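Pick up, put down, pick up again

December 17, 2024

Posted in: Work stuff, Rambling

So I finally have a job I can sort of explain at dinner. Since September I've been collecting examples for a company called Pradham, and the short version is that I hold a gripper in my hand, pick things up with it, and put them down again. All day! My mother asked if I was being paid for this. I am, and I like it more than the spreadsheet job I had before (sorry, spreadsheet job).

The slightly longer version: the learning system needs to watch a whole lot of ordinary moving-stuff-around before it can do any of it on its own. We don't program anything. We squeeze the handle, the jaws close, the camera on the tool records it, and that's one example. Then you reset and go again. A good one takes me less time than it took to type that sentence. A bad one takes forever, and then you have to mark it as bad and say why.

My target last week was 206 clean examples of one task, which was moving fruit in and out of a tray. I got there, but only just, and 34 more went in the reject pile. Most of those were from my first morning, when I was going way too fast. You'd think fast would be good. Then you play it back and the jaws are already closing before they're anywhere near the thing, and what's a machine supposed to learn from that? Areeba Kakakhel, who trained me, says to move like you're pouring a full cup of coffee for somebody you want to impress. I think about that a lot, usually while pouring coffee.

Things I've learned so far, for anyone starting out on this kind of work:

Change something every time. If the orange always starts in the same corner, you end up with a system that's great at that corner and useless everywhere else. I move the fruit after every take, and I turn the tray every 10 takes. I have an alarm on my phone for that one.

Don't fix your mistakes in a panic. If you miss the first grab, back up, open, try again, calmly. Those takes are still usable! Areeba says some of the recoveries are the best ones we've got. What we can't use is me flailing.

Stretch your thumb. I'm serious. I did three days without stretching and couldn't open a jar of pickles that weekend.

Don't tidy up too much. This was the hardest for me, I'm a wiper-down of counters by nature. But the whole idea behind the Jasura set (that's what our batch is called, the one before was Afridi, I have no idea who picks the names) is that it's recorded in places where people live. Beds, kitchen tables, floors with stuff on them. A plain white table in a lab tells the system nothing about plaid.
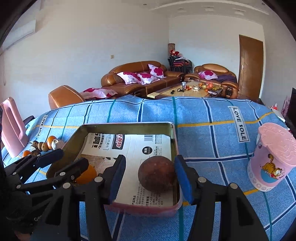

Round fruit has turned out to be a great thing to practice on, and I say that as somebody who groaned when I saw it on the task sheet. Every piece is its own little problem. An orange or a tangerine is pretty forgiving, you come in from both sides and close until you feel it stop. The big brown one sitting on the newspaper between the blue pads is another story, and I had to rethink how wide to open before I even started down. The tray is metal and it's resting on a blanket on a bed, so you can't lean on the rim the way you would on a table, the whole business wants to tip toward you. And you've got to watch your clearance on the sides, because a jaw that bumps the edge of the tray goes straight in the reject pile. I like having that row of smaller stuff off to the left on the blanket too. Tangerines, a couple of small brown fruits, something little and silver-wrapped — switching sizes keeps me from going on autopilot.

Next up is the Mastar batch, and from what I've heard it's cloth. Folding, unfolding, dragging a towel off the back of a chair. Everyone who's done cloth makes the same face when you bring it up. I'm told to expect 3 rejects for every keeper at the start, so if I'm grumpy in January you'll know what happened.

A couple of you asked whether you can do this without a tech background. Yes! I don't have one. You need patience, a steady hand and a high tolerance for doing the same thing over and over while a podcast plays in one ear. I'm currently out of podcasts, so leave me some in the comments. No true crime please, I jump, and then I have to redo the take.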